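[Koltska-users] Gripper closes too early at the microwave task
From: Demetrius Escobedo
Date: Thursday, July 15, 2021

Hello all,

Thank you for the quick answer. My replies are between your lines.

> 1. Does the wrist camera see the table well when the fingers are open?

Mostly yes. The white surface is a problem for the Gument depth filter, I think. It takes the soft shadow between the fingertips for an object and gives the close command 21 mm too high.

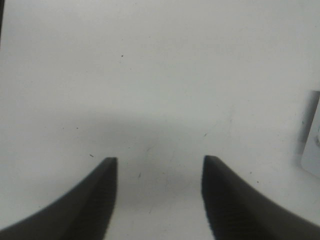

> 2. Which objects are on the table?

Only the microwave and the pink plate with food. The plate stays near the right side in every run. I stopped after 12 runs, when the arm pushed against the oven and the force limit did not trip. For me this is the more serious fault — the limit was set to 60 N.
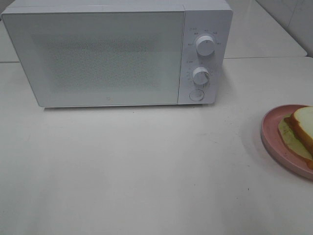
1 min read

The force log from that run is attached. It goes flat at 200 samples and does not come back, so the controller was maybe reading an old value. Until I understand this I keep the speed low and one hand on the stop button.

> 3. Can you test with the door already open?

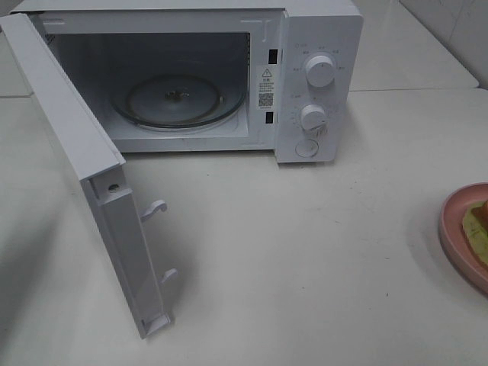
The force limit should work the same in both cases, but I will try this tomorrow. Dunleavy told me to check the sensor cable first. With the door open I am more careful, as the two hooks on its inner edge stick out and a finger could catch on them. Has somebody seen the flat signal with the Trullent driver too?

Regards,
Demetrius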